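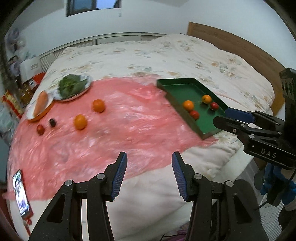
3.2 Filling the tray

I picked round food for this part of the study on purpose. Carrots and leafy greens stay where you put them, but an orange will happily wander off, and I wanted to see what a plain rectangular tray with raised sides does about that. At Kodthorpe we had done all our layouts on a kitchen table. For the Sesano set I moved everything onto a bed, mostly because a quilt gives under weight and a table doesn't – and plenty of people really do eat, sort and snack in bed!

The layout I kept coming back to is two rough columns of three, with the walls doing some of the work. Figure 2 has it with three oranges, two red fruits and one black item, all inside the green tray.

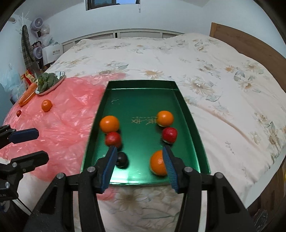
Big fruit makes the best anchor, in my view. I like an orange close to a side wall, then something smaller tucked in next to it, and I leave the middle for last. My notes from the April layouts say the same thing over and over: start at the far side and work toward yourself. I scored each layout out of 10 for neatness, which I admit is a matter of taste, and I gave anything under 7 a second try. 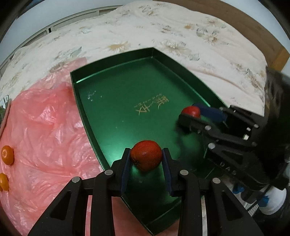

Apples got their own round, and I treated them as a separate group in the scoring. They aren't as evenly shaped as oranges, so I didn't want to lump the two together – see Section 4 for how I handled mixed trays.

Filed under: Home & Household Studies
Print this section | E-mail this section
Contact | Copyright Vositz Papers | Back to top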